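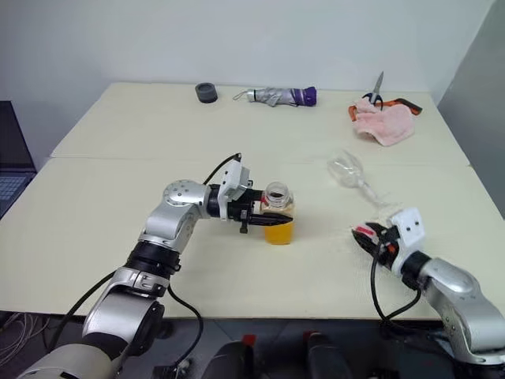 Fig. 4. A two-panel table with a glass jar, a wine glass on its side and small items along the back.

Section 4: Clearing and wiping down your Cestoda table

We know that a table gathers things. You come in out of the rain, put down the umbrella, reach for the scissors, and before long there's hardly room for a plate! Set aside a few quiet minutes and work through the steps in order.

1. Start with anything that holds liquid. Pick up jars one at a time, keep them upright, and take them straight to the sink or counter. If the jar has a metal rim, wipe the rim before you put it back down anywhere.

CAUTION: Don't lift a jar by its rim alone. Hold it around the body.

2. Next, pick up any glass that is lying on its side. Plastic wine glasses are light and roll easily, so take hold of the bowl and stand it up well away from the edge.

3. Move the small things from the back of the table (tape, umbrella, towel). Lift the towel slowly if there are scissors near it, and put the scissors away closed.

4. Unplug your laptop if you keep one at the end of the table, and carry it to another room until you've finished.

5. Brush up crumbs with a dry cloth, working from the wall toward you, with your free hand cupped under the front edge.

6. Go along the seam between the two panels with a soft dry brush. Crumbs love to settle there, and a wet cloth only pushes them farther in.

7. Wipe both panels with a damp cloth and dry them right away.

NOTE: An umbrella should be fully dry before it goes back on the table. Leave it open in the hall overnight if you have the space.

For a replacement seam brush, ask for part 385 at our Merkville store.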